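Ellidum bench group - gripper comparison meeting, notes for February

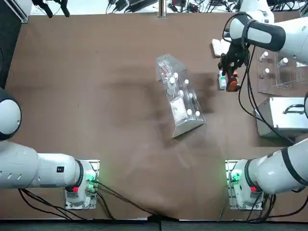

Present: Tihomir Georgiev (chair), Marjan Kordestani (notes), and most of the bench group, with two colleagues from Mladenović on the line until 3 pm.

1. Notes of the last meeting
Agreed as written, apart from one correction. The quote from Mikska covered the finger pads and not the mounting flange, so the flange is still to be priced. Marjan apologised for the muddle and will send round a corrected copy.

2. Two-fingered grippers, where we have got to
Tihomir took us through the vial handling work, and he was kind enough to go slowly for those of us who had missed the earlier weeks. The target remains 2,000 picks for each set of fingers. The Mikska pads have now done 1,127 and will carry on until they reach the full number. The Prodorus pads have not been started, and there was a good long talk about whether to begin them now on the other arm. In the end we felt it was fairer to run both sets on the same arm, one after the other, even though it means waiting.

Everyone liked the way the softer pads settle on a small cap. There was less agreement about larger things, where Marjan felt they let the object turn a little in the fingers before the lift. Tihomir had seen this too, mostly when the arm came in at an angle, and he would like it written down each time it happens so that we are not relying on memory.

3. Racks and layout
The clear racks have been a nuisance for the camera people, who find the edges hard to pick out. Mladenović suggested a strip of matt tape along the top edge. We thanked them warmly for this and will try it on one rack only to begin with. It was also agreed to keep one rack set diagonally across the table, as a straight one makes life too easy for the planner.

4. Controller settings
A longer item than planned! The closing force was changed part way through the Mikska run, and the log does not say when. Tihomir thinks it can be worked out from the backups and has offered to look. From now on any change goes in the shared log before the next pick, with initials beside it. The pause after closing stays at 2 seconds for both sets of pads.

5. Cables
Marjan asked, very politely and for the second meeting running, whether the leads on the floor behind the table could be tied up before the Prodorus pads go on. Agreed.

6. Any other business
Mladenović would like to visit and watch a run, and we would be very glad to have them. 10 am suits them best.

Actions
Tihomir - find the date of the force change; price the flange
Marjan - corrected notes; add a column to the log for objects turning in the grip
Mladenović - send details of the matt tape
All - cables

Next meeting once the Mikska run is complete, same room.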